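Opportunities > Standards & Safe Working > Calls for participants

October 22, 2025
Posted by the Rowbotham Working Practice desk

Wanted: people willing to argue about how a robot should pick up a bowl

The Palberg Code, our guide to good practice for two-armed robots working at a table, is up for revision. The current edition has 186 clauses. We are fond of perhaps half of them. The rest were written late in the evening, and it shows.

We are looking for reviewers to join a set of paid sessions at our Cillville workshop, ending in March. You will watch handling tasks, mostly stacking and unstacking kitchen things, read the clause that is meant to cover each one, and tell us where the two part company. The consultation on the last edition drew 971 written comments, a good many of them about the word "gently". We would like to settle that one before we retire.
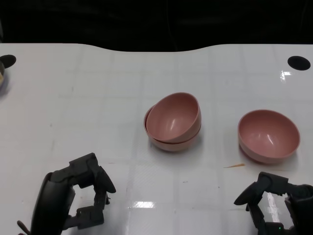
You don't need to be an engineer. We do want people who have worked beside machines, or supervised people who have, or who have had to write a rule and then watch somebody follow it to the letter. Patience with small print helps. So does being able to say "I don't understand this sentence" in front of strangers — the sentence is usually at fault.

Most of the work this round is on Section 4, which deals with grip, release and clearance. At present it says a hand must not close on an item "until the item is ready". We have asked several bowls and had no reply. We would like wording an operator can check by looking, and that an inspector can check after the operator has gone home.

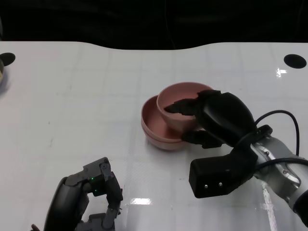
One reviewer from the last round wrote that Section 4 tells you when to stop and says nothing at all on who may start again, and that on her site this had been settled by whoever was standing nearest the button. We have no defence. Restarting after a stop now has its own heading and, so far, no text beneath it. That will be your first afternoon.

The terms:

Sessions last a full day, with lunch. The lunch has improved.
The fee is £186 per session, the same as the number of clauses, a coincidence we have been asked to stop mentioning.
Travel within the Trurnden area is paid back on receipts. Further afield, ask first.
You will stay behind the marked line while arms are powered. This is Clause 1 and it is not open for review.
Comments are published without names. If you have money in a firm that makes arms, hands or grippers, you can still take part, but tell us before your first session.

We would particularly like to hear from people with experience of inspection and maintenance. Section 7, on fingertips, pads and cables, asks for them to be checked "regularly", and we have found that everyone agrees with this and means something different by it.
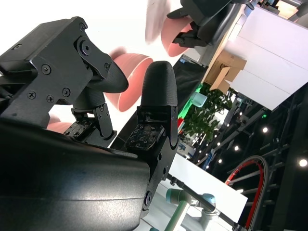 A maintenance fitter, answering our spring survey, asked for fixed intervals counted in grasps instead of weeks, on the grounds that a hand left idle for a month has worn out nothing but the calendar. An inspector replied on the same form that he would sooner have both, whichever comes first. Bring an opinion — we have room for a third.

To apply, send one page saying what you have worked with and one rule, from any trade, that you think is badly written. Tell us how you would fix it. Please don't send a CV as well. Write to the Working Practice desk, Rowbotham, Cillville, marking it "Palberg review". We answer everybody, though not quickly.

Recent items

Palberg Code: what changed in the last edition
Notes from the Trurnden open day
Marked lines on workshop floors: a short guide to paint
Closed call: proofreaders for the glossary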